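Nuralon - README del conjunto de datos y del método

Última revisión: 10 de agosto de 2022

Hola. Si has llegado hasta esta página es porque te has bajado Nuralon, o porque estás pensando en bajártelo y quieres saber antes en qué te metes. Lo escribo en primera persona porque lo mantengo yo solo y me sale más natural así. Si buscas algo con más corbata, la memoria técnica está en la carpeta docs, pero te aviso de que dice lo mismo con más tablas.

Qué es

Nuralon es una colección de demostraciones de manipulación de tela sobre mesa, grabadas con pinza de mano, más el código para entrenar una política de imitación con ellas. La tela es el objeto antipático por excelencia: no tiene una pose que puedas escribir en seis números, se tapa a sí misma y cambia de forma en cuanto la rozas. Por eso me gusta, claro. Llevaba tiempo peleándome con Zestora, el simulador de tejidos que usábamos antes, y llegó un momento en que pasaba más horas ajustando la rigidez del hilo que pensando en el problema. Así que me fui a la mesa, cogí la pinza y empecé a grabar.

La pregunta de fondo es muy concreta: ¿cuánto mejora una política de doblado si en los datos hay episodios en los que la tela está sujeta, arrugada o a medio soltar, y no solo estirada y perfecta al principio? La mayoría de las colecciones que he usado empiezan siempre con la prenda bien puesta. Luego llevas el modelo al robot, la prenda cae de cualquier manera y el pobre se queda dando vueltas por encima sin decidirse a bajar.

Qué hay dentro

En total son 1,399 episodios (uso la coma para los millares en todo el repositorio, perdón a los puristas, pero es como lo escupen los scripts y me cansé de cambiarlo a mano). Cada episodio es una carpeta con tres cosas:

video.mp4, lo que ve la cámara montada en la pinza
pose.csv, la trayectoria de la pinza ya alineada con el vídeo
meta.json, con la tarea, el tipo de tejido y la calidad del agarre

Las tareas son 2: doblar y recoger. Doblar es lo que te imaginas, llevar un borde sobre otro. Recoger es agarrar la tela en un pellizco y levantarla de la mesa, sin más pretensión. Al principio quise meter también colgar, pero la trayectoria se me iba al garete cada vez que la cámara perdía la mesa de vista, y lo dejé para otra ocasión.

El campo de calidad del agarre lo puse yo a mano, viendo los vídeos uno por uno con mucho café. Vale "limpio", "capa doble" o "fallo". Capa doble significa que la pinza ha cogido dos pliegues cuando solo quería uno, y es con diferencia la etiqueta más discutible. Si no estás de acuerdo con alguna, cámbiala en tu copia y mándame el parche, que no me ofendo.

Cómo se instala

Necesitas Python 3 y las dependencias de requirements.txt. El paquete de alineado se llama Onum y va incluido como submódulo, así que clona con --recursive o te faltará media casa. (Me han escrito varias personas por esto, y siempre era el submódulo.) Después ejecuta prepara.py sobre la carpeta de episodios y vete a dar un paseo, porque tarda.

Si solo quieres trastear, hay un subconjunto de 100 episodios que se llama mini. Cabe en cualquier portátil y sirve para comprobar que todo carga bien. No entrenes nada serio con él, por favor - aprende a mover la pinza con mucha elegancia y a no coger nada.

El método, contado deprisa

La política recibe una ventana corta de imágenes y predice un tramo de movimientos relativos de la pinza, más la apertura. Relativos a la propia pinza, no a la mesa. Eso me ahorra calibrar el robot contra un sistema de coordenadas que cada laboratorio pone donde le da la gana, y de paso hace que los datos valgan para brazos distintos.

Lo que yo añado es una cabeza auxiliar pequeñita que intenta predecir la calidad del agarre un poco antes de que se cierre la pinza. Durante el entrenamiento suma un término a la pérdida y durante la ejecución se puede tirar a la basura o usar como freno: si cree que viene un fallo, la pinza sube y vuelve a intentarlo. La llamé Lopes y así aparece en el código. No significa nada, necesitaba un nombre para el módulo y ese estaba libre.

Resultados

Con la política base, sin Lopes y entrenando solo con inicios ordenados, la tarea de recoger desde tela arrugada salía mal tantas veces que dejé de apuntarlo y me puse a mirar qué pasaba. Con la colección completa y la cabeza auxiliar, el éxito en esa misma prueba es del 69 %. No es para tirar cohetes, ya lo sé, pero es una tarea en la que antes me daba vergüenza enseñar los vídeos.

Doblar mejora menos. Mi impresión es que ahí el agarre inicial pesa poco y lo que te mata es el recorrido, sobre todo cuando el borde se engancha con la mesa y la tela rueda sobre sí misma. No tengo un experimento que lo demuestre, así que tómalo como opinión de alguien que ha visto demasiados trapos.

Una cosa que me sorprendió: quitar los episodios marcados como fallo empeora el resultado. Yo habría jurado lo contrario y lo repetí con otra semilla por si acaso. Sale igual. Supongo que Lopes necesita ver agarres malos para saber reconocerlos, y sin ellos acaba dándole el visto bueno a todo.

Los tejidos con los que más sufro

Los de malla. Tienen agujeritos, hacen rollo en el borde y, cuando los pellizcas, los pliegues quedan blandos y tapan justo lo que la cámara necesitaba ver. Además la vista desde la pinza baja muchísimo, casi a ras de mesa, y ahí el color ayuda a separar la tela del fondo pero no te dice nada de cuántas capas hay.
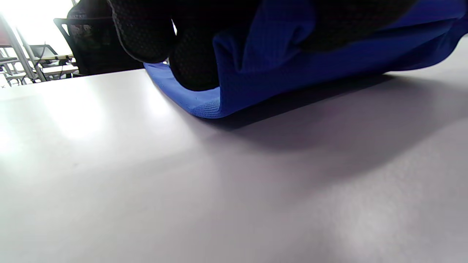

Con estos tejidos el etiquetado de capa doble es casi un acto de fe, y te recomiendo que lo trates como ruido si vas a hacer algo fino con él. Yo probé a rebajar el peso de esos episodios en la pérdida auxiliar y gané un poco de estabilidad en las curvas, aunque el resultado final se quedó donde estaba. El parámetro es peso_capa_doble, por si quieres jugar con él. Por defecto no rebaja nada.

También verás contraluces. No los he filtrado y no pienso hacerlo: una política que solo funciona con la persiana bajada no me sirve. Eso sí, Onum pierde precisión cuando media imagen está quemada, y en pose.csv lo notarás como pequeños saltos. El script suaviza.py los arregla casi todos. Si ves un salto grande después de suavizar, descarta el episodio y no le des más vueltas.

Limitaciones

Todo está grabado sobre mesa. Ni camas, ni suelos, ni tendederos, de modo que no esperes que generalice a eso. Tampoco hay fuerza ni tacto, solo imagen y trayectoria, y para saber si la tela tira o no tira eso se queda corto. Me encantaría añadir un sensor en los dedos de la pinza, pero el que probé en junio se despegaba cada dos por tres y acabé metiéndolo en un cajón.

La evaluación en robot la hice con un solo brazo. Si la repites con otro me haces un favor enorme contándome qué tal, incluso si sale fatal (sobre todo si sale fatal). Y ojo con la latencia: si tu bucle de control va lento, la predicción por tramos lo disimula al principio y luego la pinza llega tarde al pellizco. Antes de echarle la culpa a los pesos, mide eso.

Licencia y uso

Puedes usar los datos y el código para investigar, modificarlos y redistribuirlos citando el proyecto. Si los metes en una mezcla más grande, conserva el meta.json de cada episodio, que sin él la cabeza auxiliar no se puede entrenar.

Cosas pendientes

Rehacer el cargador para que no descomprima el vídeo entero cada vez
Subir los pesos de la versión sin Lopes, que me los han pedido y siempre se me olvida
Traducir los comentarios del código, que están mitad en español mitad en inglés según la hora a la que los escribí
Volver a intentar lo de colgar

Para errores, abre una incidencia en el repositorio y pega el nombre de la carpeta del episodio y la salida completa de prepara.py.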